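Back room clear-out and produce table

Put this page up quick before I lose the notes. We took over the place on Clitance Road at the start of August and have been living out of bags more or less since. Hubert Eberhard wanted to see how it's going so this is mostly for him, but everybody else is welcome to scroll thru. Captions are short, some pictures are still on the old phone and I'll add them when I find the cable. For now it's notes for those and one picture at the end.

Updated 8/29/18

Front hall
Boxes, boxes. 14 when we moved in, down to 4. Two of those are books and they're staying shut till there is a shelf to put them on. Coat hooks went up crooked, took them down, went up crooked again. Leaving it.

Kitchen, before
Old shelf paper, three layers of it. The bottom one came off with a putty knife and a lot of hot water. Stove works, left back burner doesn't. The lady at Nasution Hardware said to try cleaning the jets first, so that's on the list.

Kitchen, after (sort of)
Paint is "Orkine Cream", one gallon, did the walls and most of the pantry door. Needs a second coat by the window. Drawers still stick, need to rub a candle on the runners. Anyone have a spare candle?

Pantry door
See above. Looks better from the hall then it does up close.

The long closet
Some 900 coat hangers, or it felt like it. Wire ones went to the cleaners on the corner, they were glad to get them. Kept the wood ones. Found a roll of ribbon and a tin of buttons at the back - keeping both.

Bedroom wall
Bed against the wall for now. It'll move once the floor by the door is fixed, the board there dips when you step on it. Curtains are only pinned up, don't pull them.

Table in the bedroom

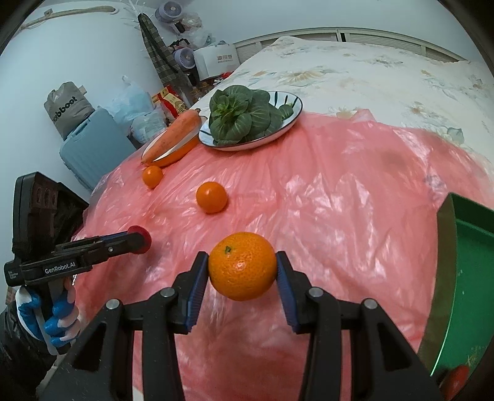 Fruit and vegetables have ended up in with the bed and the luggage until the kitchen paint quits smelling. Mandarins on the pink plastic, carrot on the orange oval plate, bok choy on the round one with the leaves on it. Love that blue rim, want more of those if anyone sees them at a yard sale. Light blue suitcase still standing back there too, with the gray bag on top. Soup tonight with the greens, ginger if I can find where I packed it. Carrot goes in last, cut thin.

Still to do
Second coat by the window. Stove jets. Floor board. Call Patevo about the delivery, they said 10 days and it's been longer then that. Hubert, if you're coming by bring the long level and the drill, ours is in one of the 4 boxes and I'm not opening them.

More pictures when the cable turns up.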